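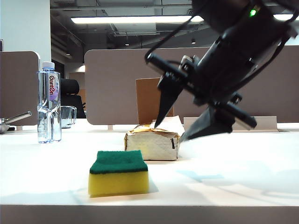 Clastevine : le bras, la table et nous

14 janvier 2019, par la rédaction du journal interne

Le bras est arrivé en avril dans nos bureaux de Clastevine, entre les cloisons beiges et sous les gaines apparentes que l'architecte nous avait vendues comme « industrielles ». Elles le sont enfin un peu. Le projet s'appelle Pindia, nom retenu après 7 réunions, et doit apprendre à une machine à saisir les menus objets que nos préparateurs de l'atelier Jindow attrapent sans y penser, en parlant de leurs vacances.

La matière première est modeste. Une éponge verte et jaune, une bouteille d'eau, un verre, un petit bloc emballé de papier froissé : à peu de chose près, ce qui traîne dans la cuisine du deuxième étage. La pince a deux doigts. Nous en avons dix et nous renversons le café, ce qui invite à l'indulgence.

Le papier froissé est la bête noire de l'équipe. Une boîte, ça se tient. Un emballage qui rebique change de forme dès qu'on le serre, et le logiciel de chez Dankwa n'aime pas être contredit. Nous avons consigné 1148 essais depuis le début, dont 996 réussis. Les autres ont donné lieu à des commentaires que le tableur n'a pas de colonne pour accueillir.

Côté humains, le travail a changé de drôle de façon. Deux préparateurs passent désormais leurs matinées à disposer des objets sur une table blanche, à les déplacer de quelques centimètres, puis à recommencer. Ils ont gagné un intitulé de poste en anglais et perdu le chariot, dont leur dos ne se plaint pas. La prime de cadence, elle, est « en cours de réflexion ».

On nous a promis que les postes de Jindow seraient conservés. La note faisait 336 mots, et le verbe « accompagner » y revenait souvent. En attendant, on se dispute le créneau d'avant midi, le plus calme, et il est interdit de manger près du bras.

Partagé 7 fois · 0 commentaire

© Clastevine, journal interne · Contacter la rédaction · Haut de page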